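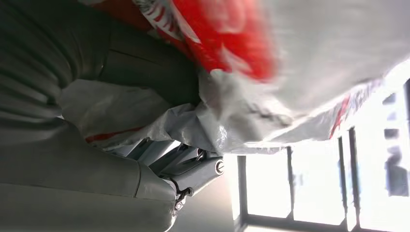 FOR IMMEDIATE RELEASE
Sunday, June 7, 2026

Hashemi Foods starts paying shoppers for their old carrier bags

Emham's longest-running corner grocery will give money off your shopping for plastic bags from any shop

Everyone I know has a bag of bags. Mine lives under the sink and every so often it makes a break for it when I open the cupboard door. So I'm very pleased to be telling you that from this week, Hashemi Foods on Emham High Street will take the lot off your hands and knock something off your shopping in return!

It's called Bags Back, and it works like this. You bring in your used plastic carriers, from us or from anywhere else (we really don't mind whose name is on them), and hand them over at the counter by the bread. For every ten bags you get a stamp on a card. Two stamps gets you a pound off, and you can use it on anything in the shop apart from phone top-ups and stamps of the postage kind.

The bags need to be empty and reasonably clean. A bit of onion skin is fine. Something that has had raw chicken leaking in it is not, please put that one in your own bin. Tie handles, torn handles, holes in the bottom, all fine. We can't take crisp packets, cling film, bread bags or the bubbly stuff that comes round parcels, although I'm asked every single day and I do keep nagging about the bread bags.

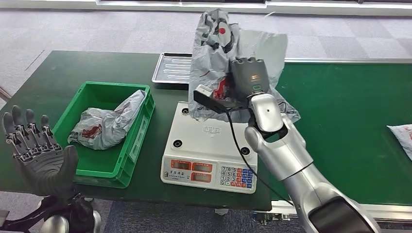
We tried the idea out on our regulars in January, which is a slow month for us and a good time to mess about with something new. I'd ordered 42 stamp cards, thinking that would be plenty, and they had all gone by the Tuesday teatime. I ended up cutting more out of the back of a cereal carton and initialling them. By the end of the month we had taken in 2988 bags from 299 households, and the stockroom had got so full that we were keeping the rice in the office.

What surprised me was how far back some of them went. People were bringing in carriers from shops that closed years ago, and there was a fair bit of chat at the till about them. One lady asked for hers back once she'd seen the name on it, and of course she had it.

The bags are picked up every fortnight by Plakico, who have a unit out on the Tresum Road estate. They wash and shred the film, then it gets melted down into pellets and sold on to make bin liners and the sheeting that goes under garden paths. I went over for a nose round before we signed anything, because I wanted to know they weren't just going to be driven off somewhere and dumped. It's a noisy place and it smells like a swimming pool, and they gave me a very good cup of tea.

As for what we pack your shopping in, we are still going to have plastic carriers behind the counter for now. Some of our customers walk a fair way home, uphill, in the rain, with tins, and paper doesn't last past the post office. We do sell a cotton bag as well and if you forget it (I forget mine, and I work here) you can borrow one from the hook by the door and drop it back next time you're passing.

Elaheh Ranjbar, owner of Hashemi Foods, said: "My father used to fold every carrier into a little triangle and keep them in a biscuit tin. We laughed at him about it. When Lovely came to me with this I went home and found the tin, and they were all still in there. I've put them in, so that's my first stamp."

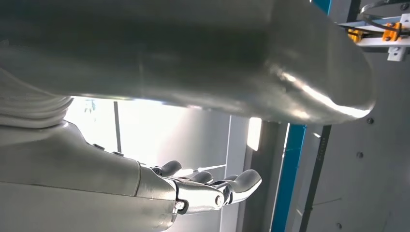
Lovely Evangelista
Shop Manager, Hashemi Foods

A few practical bits, as I know I'll be asked. You can bring bags in whenever we're open, which is seven till nine Monday to Saturday and nine till four on Sundays. Mornings are better than the after-school rush if you've got a lot. If you've got a car-boot-full, ring first and I'll make sure there's someone free to give you a hand from the kerb.

You don't need to sort them or fold them. Do check inside, though! In the January go we found two door keys, a library card and a birthday card with a tenner in it. The tenner went home with its rightful owner and the keys are still on the nail behind the till, so if you live in Emham and you've been climbing in through your kitchen window, come and have a look.

Cards from January are still good, including the cereal carton ones. They don't run out.

Other shops in town are welcome to join in. Plakico have said they'll add stops to the same round, and I'm happy to go through how we set it up with anybody who fancies it. Pop in and ask for Lovely.

ENDS

Press contact: Lovely Evangelista, Hashemi Foods, High Street, Emham. Elaheh Ranjbar is available for interviews on weekday afternoons, by arrangement with the shop.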